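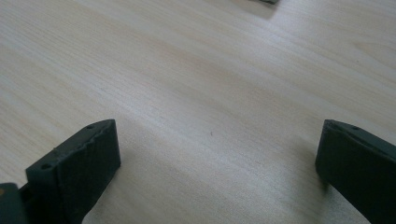

According to Soudabeh Naseri, the fingers on her Dramo gripper stopped meeting in the middle after 40 grasps, and every small part she tried to lift slid out at the tips. She asked how to check them without sending the whole tool back.

Home | Guides | Faults | Parts | Contact

Fingers that close out of line

This fault shows up as a gap at the tips when the jaws are shut, or as one finger arriving before the other. The steps are for the hand-held model with two moulded fingers.

1. Switch off and unplug the lead. Wait until the light on the handle goes out. A jaw that is jammed can snap shut when it comes free, so keep your own fingers out of the gap the whole time.

2. Open the jaws fully by hand and set the tool down on a flat, pale table. Dark bits of broken plastic are easier to spot on it.

3. Look at the inner faces. They should be flat and clean. Wipe them with a dry cloth - no solvent.

4. Close the jaws slowly on a strip of paper. Pull the paper. If it slips at the tip but holds at the base, the finger is bent or its screws have worked loose.

5. Tighten the base screws a quarter turn each, swapping sides as you go. Try the paper again.

6. If one finger still lags, move the linkage behind it. It should swing freely. A gritty feel means dirt in the pivot, and a click usually means a cracked link. Do not glue a cracked link. Order part 598 and fit it as a pair with the other side.

7. Plug in and run 100 empty cycles at low speed before you pick anything up. Stop at once if you hear the click again.

Updated 5/2/21

We use cookies to remember your settings. Accept | Manage

Comments (3)

Feven Chala
Step 5 sorted mine. One screw was nearly out.

Maj-Britt Forsberg
Does the paper test work with the rubber pads on? Mine holds everywhere and still drops things.

Ebise Lemma
Take the pads off first, Maj-Britt. They hide the gap.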